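Textile Care and Housekeeping Skills
Unit 7 handout: Folding flat goods
Instructor: Mwanaisha Gachanja 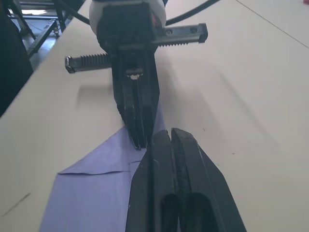

Fig. 1. Lavender-purple fabric, thin and matte, with a fold crease running across it.

Scope of this unit

Flat goods are pieces with no sleeves, legs, or fitted corners: napkins, hand towels, pillowcases, flat sheets, tablecloths, and cut lengths of plain cloth. Fitted sheets and garments are covered in the next unit and will not be on the practical for this one. Read this handout before the lab session and bring it with you. The supply list is at the end.

Terms

Fold line: the place where the cloth turns back on itself. It has a raised side and a hollow side until it is pressed down.

Crease: the mark a fold leaves. A soft crease drops out when the cloth is opened and shaken. A set crease stays until the cloth is washed or ironed.

Layer: one thickness of cloth. A piece folded once has two layers, folded twice in the usual way it has four.

Free edge: any edge that can still move on its own. On the finished fold, free edges go to the inside or to the back of the shelf.

Grain: the direction of the threads. Lengthwise grain runs parallel to the selvage, crosswise grain runs from selvage to selvage. A fold made along the grain lies flat. A fold made off the grain will twist a little, and more so in thin cloth.

Preparing the surface

Use a table that is larger than the folded piece in both directions. Wipe it down and let it dry before any cloth goes on it. For large pieces it is fine to let the extra hang over the far side, but keep the part you are folding fully supported. Work at hip height if the table adjusts.

Spread the piece and smooth it from the middle toward the edges with the flat of your hand. Do not pull on the corners to get rid of wrinkles. Pulling a corner stretches the cloth on the diagonal, and the piece will no longer be square when you bring the edges together.

Reading the cloth before you fold

Look at Fig. 1 again. A shadow along the fold tells you that the upper layer is standing slightly above the lower one. On a light or medium color this is easy to spot under an overhead lamp. On white cloth it is harder, and you may need to lower your head to table level or run a fingertip across the line. A second, shorter crease meeting the first should be checked too. It may be a seam, an old crease, or a small tuck of cloth caught in the fold, and each one is handled differently:

A seam stays where it is. Plan the fold so that seams do not stack on top of each other.

An old crease can be smoothed by hand if it is soft. If it is set, steam it lightly or send the piece back to ironing.

A tuck has to be opened. Lift the upper layer, flatten the lower one, and lay the upper layer down again.

Corners

Most poor folds start at a corner. Hold the corner between thumb and first finger, close to the tip, with very little cloth bunched in the grip. Lift only as high as you need to clear the layer below. Carry the corner across and set it down on its partner, then check it before you let go. Once both corners are matched, smooth toward the fold line.

With thin cloth it is easy to pick up two layers when you meant to pick up one. Rub the corner gently between your fingers first. If the layers slide, you are holding both.

The basic fold, step by step

1. Lay the piece face down with a long side toward you.
2. Take the two near corners and bring them to the two far corners.
3. Match the corners, then the edge between them.
4. Smooth toward the fold line and press it with the side of your hand.
5. Turn the piece so that a short side is toward you.
6. Bring the near corners to the far corners and smooth again.
7. Repeat until the piece fits its shelf or drawer.

Step 3 is the one students rush. The corners may match while the edge between them bows in or out. If it does, open the fold and start that step again. Pushing the edge into line with your fingers only moves the extra cloth somewhere else.

Thirds

Hand towels and napkins are often folded in thirds so that no crease falls down the center. Fold one side in a third of the way, then bring the other side over it. Make the second fold a little narrower than the first so the free edge stays behind the front face. Practice this on scrap before using the good napkins.

Stacking and storage

Stack pieces of the same size and kind together, with the fold facing out. Keep stacks low enough that the bottom piece can be pulled without tipping the rest. Put newly laundered pieces at the bottom or the back so that all of them get equal use — this matters more in a linen room than at home, but the habit is the same.

Cloth must be fully dry before it goes into a closed cupboard. Colored pieces should be kept out of direct sun, which fades the outer fold first and leaves a pale stripe when the piece is opened.

Lab supplies

One piece of plain colored cloth, thin, no print
One napkin or hand towel of your own
Ruler or tape measure
Pencil
This handout

Irons and pressing cloths are in the lab. Sign them out by number and sign them back in.

Practical check

You will fold one napkin in thirds and one plain piece by the basic fold. Edges should meet along their whole length, with no tucks inside. You may open and redo any step without losing credit. Missed checks can be made up in lab room 624 during open hours.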